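Plorkier Race Planner: two months with a form book app

I signed up for Plorkier at the start of July, mainly to keep track of handicappers through the summer meetings at Plistdale. It is a phone and tablet app that stores racecards, going reports and your own notes on each horse.

Setting up took one evening. You pick your courses, choose which runners to follow and the app builds a list of entries from there. I now follow 37 horses, most of them milers rated 82 or lower.

The notes are the best part. Whatever you write after a race comes up again when the horse is next declared, next to the weight, the draw and the jockey booking. I had written that one gelding hung left on soft ground at Ilby, and there it was three weeks later when he was entered there again.

Sectional times are less good. They are missing for the smaller tracks, and at Barua they often turn up two days late. The going reports are quicker - usually in before breakfast.

Alerts can be set for declarations, non-runners and changes of rider. I turned the last one off, as it went off all morning on busy Saturdays.

Battery use is fair. An afternoon of six races used more than a third of the charge on my tablet.

I'd give it 3 stars out of five, and another one if they sort out the sectionals. I have renewed for the autumn.

Reviewed Tuesday, August 26, 2025 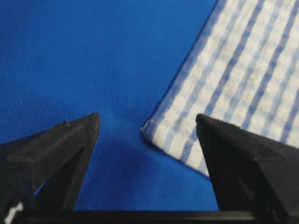
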